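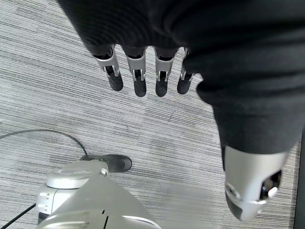
Skulstead Small Shops Forum > Fixtures and Layout

Which shelf do the tall canisters go on?

durnow_corner_store
Hello everyone, I've been reading this board since July and finally have something to ask. We run a little snack and drinks corner inside a bigger building in Durnow, and I'm working on one black shelving unit that stands on carpet (gray, striped, came with the room, and very forgiving of crumbs I must say). The shelves have a dark gray surface and a white strip along the front edge.

My question is really about the tall snack canisters, the cylinder kind with the plastic lids. I've got them on the middle shelf and I can't make up my mind if that's right. They look lovely when the row is full, but as soon as a few are gone the row goes all loose and gappy, and against a dark shelf a gap looks like a hole. My husband says put them up top where they'd be seen from across the room. I say they're tall and would hide whatever is behind them. We have been going back and forth over this since Wednesday and supper is starting to suffer, so please, settle it!

The top shelf at the moment has shorter round containers with white lids, and some green bottles toward the back.

mabels_pantry
Welcome! I love a shelf question. Middle shelf, no doubt in my mind. I kept canisters on top for a whole winter at my place and people would reach up, take hold of the lid end, and tip the neighbor over. Once one goes the next one goes with it, and then you are on your knees fishing under the bottom shelf with a yardstick. At chest height folks grab them around the body, the way they're meant to be grabbed, and everything stays put.

As for the gaps, just pull everything forward. First thing in the morning and again after lunch. It takes 4 minutes and you get to say hello to people while you do it.

Eino Jääskeläinen
I'll disagree a little, in a friendly way. Pulling forward is fine for cans. With tall, light canisters it gives you one thin row standing right at the edge, and on carpet the whole unit has a bit of give to it. Someone bumps it with a bag and that front row is what falls. I stand mine one hand's width back from the edge, always, and let the gap be a gap.

I am in the camp that says top shelf is for light things and short things. So I think you already have it nearly right, apart from the bottles. What are the bottles doing at the back?

durnow_corner_store
Thank you both! Eino, the bottles are there because I ran out of ideas. They are green plastic, see-through, and I had nowhere that felt right, so I laid them down at the back left of the top shelf.

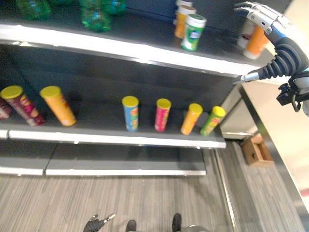 So the orange container and the green and white one are the sort of thing I mean by short and round, they're grouped over toward the right of the top shelf, and there's a smaller white-capped one tucked in behind. Underneath you get the canisters. The maroon one and the orange one both have yellow lids and then comes the big dark gap I've been grumbling about. It bothers me every time I walk by. Do I close it up, or do as Eino says and leave it?

I should add that I like color going along a shelf in some kind of order, dark reds to oranges and so on, and that's part of why I don't want to just shove everything together. My mother did her button jars that way and I suppose it stuck.

yakubu_wholesale
Long-time shelf filler at Yakubu, so a few thoughts, take what you like.

Close the gap. I know Eino is going to scold me. But a customer doesn't see your color order, they see that something has run out, and they wonder how long ago. If you keep the order when you slide things together you lose nothing at all – maroon, orange, then straight on to the next.

I'd stand the bottles up, if the cap holds and there's height for it. Lying down they roll, and a rolling bottle finds the shortest thing on the shelf and knocks it. If there isn't height, lay them in a shallow tray. We used a Dratix tray for years, 30 inches long, and it did the job without any fuss.

Eino Jääskeläinen
I do not scold! I only say that a gap is also information. When I see a gap from across the room I know what to bring from the back. If the row is always closed up, I have to go and read every label to find out what's missing, and my eyes are not what they were.

But I agree completely about the bottles. They should stand up, or they should have a tray.

mabels_pantry
Oh, but Eino, you're the one person in the shop who reads the gap that way. Everyone else walks right by it. Could she put a little card in there? I write the name of the missing thing on a card and lean it up where the canister goes. Customers like it too, they ask me when it's coming back, and half the time they buy something else while we're talking.

dratix_dave
Popping in because somebody mentioned the tray. I have no connection with them, I just picked the user name after the same tray, which tells you how exciting my week was.

I want to stick up for the husband here. He has a point about being seen from across the room. A yellow lid shows up very nicely against a black unit, and if the corner is deep inside a building then you need something to draw people over. What about canisters on top at one end only, with the short containers at the other? That way they hide nothing but the wall.

durnow_corner_store
Dave, I read that out loud to him and he is now unbearable. I don't hate it, though. My worry is still the reaching. Some of our regulars are not tall, and one lady has a bad shoulder and takes her time over things, and I'd feel awful if she pulled one down on herself.

mabels_pantry
Then that's your answer, honey. Keep them where she can reach them. Empty canisters weigh nothing, so if he wants a yellow lid up high, save one when it's been eaten and stand that up there as a sign.

yakubu_wholesale
An empty one on display is fine as long as it's marked. We once had the same empty carried to the register so often that the girl on the till drew a sad face on the bottom of it.

On the carpet question, since Eino raised it: check whether the unit rocks. Put your palm flat on the upright and lean gently. If it moves, a slip of hard plastic under the front feet will help, because carpet squashes more at the front where people stand. Then look at it again after a month.

Eino Jääskeläinen
Good advice on the feet. I have leaned on 1000 shelves in my life and the carpeted ones always want looking at twice.

durnow_corner_store
All right, here's what I'm going to try. Canisters stay in the middle, a hand's width back from the edge. I'll slide them together but keep my color order, and put one of Mabel's cards at the end of the row for whatever is out, so Eino gets his information as well. Bottles go in a tray at the back left, or standing if I can find the height. My husband gets his one saved canister on top, marked. I'll give it 7 days and see if I still grumble when I walk past.

Does anyone know if those trays come in black, by the way? White would show every speck.

dratix_dave
Mine's black. It does show dust, mind you, so keep a cloth handy.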